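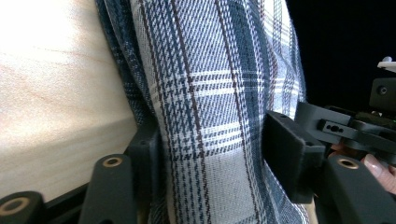

Try it on cloth before you try it on anything else, Minoru Hirose told us in our first week, and if it can't hold a fold you may as well send the kit back. We took that as a dare and built the whole project on it.

Testing the Presa hand-held gripper kit on soft materials
Second-year group project, Wosgate College
April 2018

1. What we set out to do

The Presa is a gripper you build yourself and work by hand. It comes as a box of parts with a printed booklet, and the maker sells it to schools and small labs that want to try out gripping before they spend money on an arm. Our department had bought one in November and it was still in its box when we chose our topic (we could hardly believe our luck). We wanted to find out three things: could a group of students put it together from the booklet, would it pick up fabric and keep hold of it, and would we tell another college to buy one?

We also had the loan of a Podov gripper from the year above. It is older and has softer, rounded fingertips, so it made a good partner to compare with.

2. Building it

This was the part we enjoyed most! The booklet says to allow an afternoon. We needed an afternoon and most of the next morning, and the extra time nearly all went on one page, where the drawing of the finger bracket is shown from behind and doesn't tell you so. Two of us built it the wrong way round before anybody noticed. Once we had turned the drawing upside down and laid the parts out beside it, everything went together beautifully.

What impressed us was the hardware. The posts have brass threaded inserts, so you can take screws out and put them back again without chewing up the holes. We must have rebuilt the fingers 12 times while we argued about spacing, and the threads were as good at the end as on the first day. The Kikuchi kit we used in first year had screws going straight into plastic, and by half term it was held together with tape.

The plates are plain matt black and have a lot of corners. Cloth with loose threads will catch on them if you are careless, and we'd round off the worst edges with a file next time.

3. How we tested

We used eight kinds of fabric, from thin lining to thick towelling. Each try went the same way: lower the open fingers over a fold, squeeze, lift, hold still, then give a gentle tug. A try was marked as held, slipped or missed. Everybody in the group took turns so that the result would not depend on one person's grip, and we wrote down who was holding it each time.

In all we made 1,392 tries, split evenly between the two grippers. That sounds like a huge number, but once you are in the rhythm it goes quickly, and we had music on.

4. What we found

The flat pads are very good at bunched cloth. If the fabric is gathered into a thick fold the Presa squeezes it from both sides and the folds swell out past the pads, and after that a gentle tug does very little. Our plaid fabric was the favourite here. We had expected it to slide and it was the easiest of the lot, perhaps because the weave has some texture to it. As a bonus, a check pattern makes slipping really easy to spot: you watch one stripe against the edge of the pad and see whether it moves.

Single layers were much harder. Of all the Presa's tries, 256 ended in a slip or a miss, and nearly all of those were on a single layer of lining or on cloth lying completely flat. The Podov did better on flat cloth, where its soft tips could ruck up a small pinch to start from. On thick folds it was clearly worse, and it let go of the towelling again and again.

We also learned something about ourselves. Scores dropped towards the end of long sessions, when hands got tired and people squeezed late. Fingers tend to creep in close to the mechanism as well, so agree on where to hold it before you begin.

5. Would we recommend it?

Yes, and gladly. It is sturdy, it can be repaired with an ordinary screwdriver, and you learn a great deal just by building it. We would ask the maker for a clearer drawing of the finger bracket and a second set of pads with a softer face. A spare bag of screws would be nice too (ours are somewhere under the radiator).

6. Next steps

We have begun cutting our own pads out of sheet rubber, glued over the flat ones. The first pair peeled off within minutes. The second pair is clamped on the bench with fresh glue, and the lining tests will be run again with those once it has set.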